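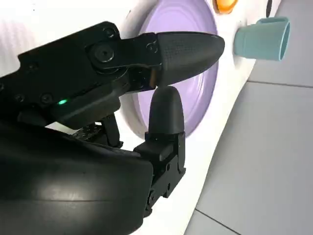 ## Prultidard: progress report to Bimer, March

Prepared by Ama Ametepe for Lucie Girard. It covers the demonstrations recorded at the Lapointe room since the last report, what we think they are worth, and the decision we need from you before the next payment.

The short version is that we have reached the number in the plan and I don't think the number means much. The grant asked for 3,000 demonstrations by this stage. We have them on disk, and anyone from Bimer is welcome to come and see the folders. How many of them a learning system can use is a different question, and the plan never asked it.

## What was recorded

There are two groups of tasks. The table group uses the teal mug, the lavender plate and the orange-and-white pumpkins, and most of it is picking something up and putting it down somewhere else. The floor group uses the white appliance with the round lavender door. The operator has to bring the fingers to the edge of the door, open it and close it again.

The table group makes up most of the total, and you should know why. It is quick. An operator who has settled in can record one pumpkin going onto the plate, reset and start again before a door attempt has got as far as the door. Once a target is written as a number of demonstrations, people drift to the short ones. I did it myself on the days I was operating. No rule was broken, but the balance between the groups is worse than the one in the proposal, and the door task is the one Bimer said it cared about.

The door is also hard to record well. When the fingers are close to it they cover a good part of it in the wrist view, so the operator is partly guessing from the other view. Several operators have learnt to come in from the same side every time. Their recordings look tidy, and I suspect they teach a single approach and very little about doors.

## What we threw out

Océane Bergeron went back through a sample of 38 table demonstrations, picked at random by a script so that neither of us could choose the flattering ones. She marked 16 of them as unusable. Her reasons, in her order:

- the written instruction named the wrong object or the wrong side
- the recording started after the arm had already begun to move
- the operator stopped for a long time halfway, and the pause was left in
- the object was put down outside the target area and the attempt was still marked as a success

The last of these bothers me most. The others waste space. A failure marked as a success teaches the wrong thing, and it passes every automatic check we have.

I would not multiply her result up to the whole set. It is a small sample and she is a strict marker. Cultitz, who supply the labelling, looked at the same recordings and accepted nearly all of them, and I don't believe that figure either. They are paid for each accepted recording. I make no accusation, but their reading should not be the only one in front of you.

## Two arms

The proposal made a good deal of two-armed work. In practice the second arm spends most of a table demonstration waiting near the object on its own side. Whatever is learnt from that will include the waiting. We tried asking operators to use the arms in turn, left side and then right side, and it helped a little with the balance. It didn't produce anything I would call two arms working together. If that phrase is going into Bimer's own annual summary, please take it out for now. 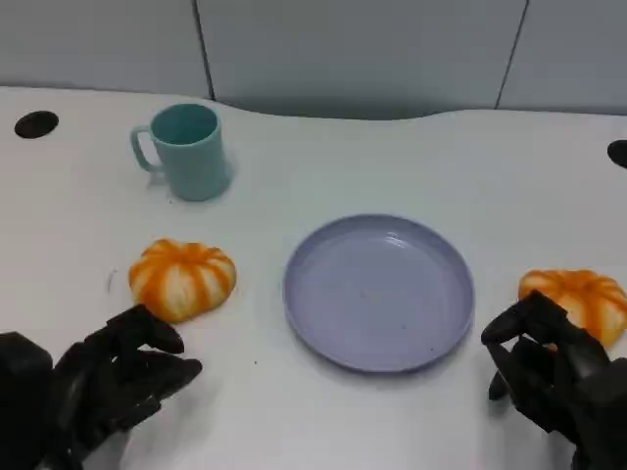
## Changes already made

1. Instructions are now written before the recording and read from the screen. Operators used to type them in afterwards from memory, and left and right got swapped. Was it the operator's left or the robot's? Both had been used.
2. Success is marked by someone other than the operator. This slows the room down and is not popular.
3. Starting positions for the mug, plate and pumpkins come from a printed sheet. Before this the objects went back to much the same places after every attempt – anyone would do the same – and a system trained on that can do well by ignoring the cameras altogether.
4. Failed attempts are kept in their own folder, with a line saying what went wrong. They used to be deleted, so we cannot tell you how often the early attempts failed. I am sorry about that. It was a poor decision and it was mine.
5. Door demonstrations are recorded in the morning, when operators are fresher. I have no evidence that it makes a difference.

The changes have been in place for too short a time to judge. The daily count has dropped, as we expected, and it will look bad on the chart you receive from Cultitz.

## First training results

Lemlem Yilma trained a small model on the table group, using everything we had before the changes. With the objects in their usual places it put a pumpkin on the plate in most attempts. When she moved the plate by a hand's width it carried on reaching for where the plate used to be. She repeated this on Tuesday with a longer training run and got the same behaviour, only smoother.

I would ask you not to pass on the video of the first part without the second. It looks like progress and I was pleased for an hour or so when I saw it.

She has also tried a version trained only on recordings that Océane had checked. The set was tiny and the results were all over the place, though the arm did at least seem to follow the plate when it moved. That could be luck. We need a few hundred checked recordings before it is worth arguing over.

Nothing has been trained on the door group. There aren't enough clean recordings in it, and we would rather say so than train something for the sake of a line in this report.

## The case for carrying on as planned

Not everyone here agrees with me, and you ought to hear the other side. The argument is that large sets are always messy, that mistakes wash out when there are enough good examples around them, and that strict checking will leave us with a neat little collection too small to learn from. It is a fair point in general. My trouble with it is that our mistakes aren't random. Swapped sides and generous success marks all push in the same direction, and more of the same will not wash them out.

It would also be easy to make the set look more varied than it is. We could change the colour of the plate, record the same reach again and report a new condition. I have seen that done elsewhere and would like us to stay clear of it. Picking up and holding a pumpkin beside the mug, with the plate clear for it, is useful material up to a point. I think we passed that point some time ago. 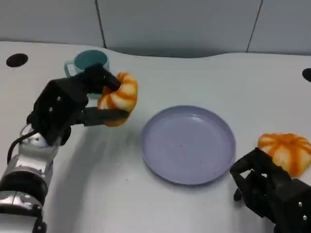
Ravinder Penner read the draft and thinks I am being too hard on the table recordings. His note, left in full at his request, reads: "You keep talking as if the early ones are worthless. Most of them are fine for learning how to close on an object and lift it, and that part doesn't care where the plate is. Split them at the lift, keep the first half, throw away the second half if you must. I'd also stop blaming the target. We agreed to it, and we could have queried it in the first month."

He is right about the target. On splitting the recordings I am less sure, as it leaves the bad starts in, but it is cheap to try and Lemlem will do so before the next report.

## What we are asking for

We would like Bimer to replace the count in the next stage with a smaller number of checked demonstrations, at least half of them from the door group. The checking should be done by someone Cultitz does not pay. Océane can cover part of it. The rest would need to come out of the money set aside for a second recording room, which I would drop. Another room would give us the same problems in two places.

If the count has to stay for contract reasons, we will meet it. Please then let us report the checked figure beside it, on the same page and in the same size of type.

We also need an answer on these points:

- whether failed attempts can be handed over with the rest, or have to stay with us
- whether the door task can be limited to opening, with closing left for later
- who at Bimer signs off the wording of instructions, now that they are fixed in advance

Recording of the table group is paused until we hear from you. The door group carries on in the mornings, and Océane's marking sheet is in the shared folder with her comments left in.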